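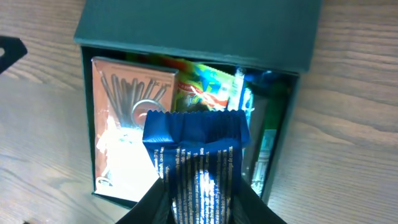
Slide 1: snack box, lid open, packed upright

Thanks for having me. I pack gift boxes for the Pekermont shop, and before that I did two winters on the packing bench at Irkel. Ten minutes on filling a box, then questions.

Start with the slide. Everything stands on end. People buying a snack box lift the lid and look straight down, so the top edges are the display. Lay things flat and you see one layer, and the rest slides about in the van.

Order of packing:
Cartons first, against a side wall. The coppery one on the left with the chocolate biscuit sticks on the front is a good size for this. It holds its shape and gives the bags something to lean on.
Then the tall packets, at the other side or along the back.
Soft wrappers last, in the middle. Hold them by the crimped seal and ease them down. Don't push on the bag itself – the seams go.

(Pause. Ask who has had a box come back with crumbs in it.)

Colour. The box is dark green, so dark wrappers get lost against the walls. Put a loud one where it will show, like the green, yellow and red one towards the back. One or two of those is plenty.

Weight. Our limit is 2 kilos with the lid shut. Barros deliveries go by post and we keep those under that, usually around 200 grams under.

Lid. It should close without being pressed. If it springs up, take out a soft packet and try again. We did 39 boxes for the Wurau order in August and had to reopen 4, all for the lid.

Pass the sample box round now. Ask them to put it back the way they found it.

Next slide: tissue and ribbon.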